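The slow death of the village ferry

7 Feb 2020

Half past six at Karaki slip and the boat is late. Again. Eleven minutes by the clock on the ticket hut, which is itself slow, so make of that what you like.

The Wimel crossing is 910 metres of brown water. By road, over the new bridge at Netport, it's a drive of most of an hour if the lorries are out. So people still take the boat. Fewer than they did. The company counted 3416 foot passengers last March, school runs included, and says it can't go on at that.

Two boats used to work it. Now there's Tender — yes, that's her name, painted over an older one — and she has an engine that needs a warm-up and a kind word. Bikes go at the front. Dogs free. No card machine, so bring coins.

I crossed six times in a week. Fog twice. Once with a wardrobe, which paid full fare. Talk on board is of heating oil, the dentist, whether the bakery in Netport has gone downhill (it has). Then everyone goes quiet halfway over, where the current takes hold and the hull shudders a bit.

The council's idea is a bus. Four a day, round by the bridge, none after seven. Fine on paper. No use at all to a night cleaner, or to anyone whose mum is on the wrong bank. There's a petition in the Karaki shop with 158 names on it, some of them in crayon.
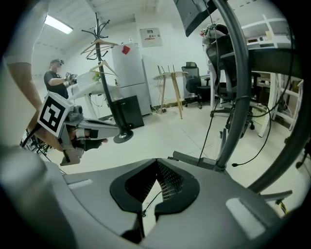
And the money, well. A season ticket costs what it did when I was at school, near enough. Put it up and people might grumble but they'd pay, I think. Several told me so without being asked. The subsidy is the real trouble, it gets settled a year at a time and always late, so nothing gets mended untill it breaks.

Last boat back was nearly full. Rain, wet coats, somebody's chips. The timetable pinned by the door runs to the end of March, and the next one hasn't been printed yet.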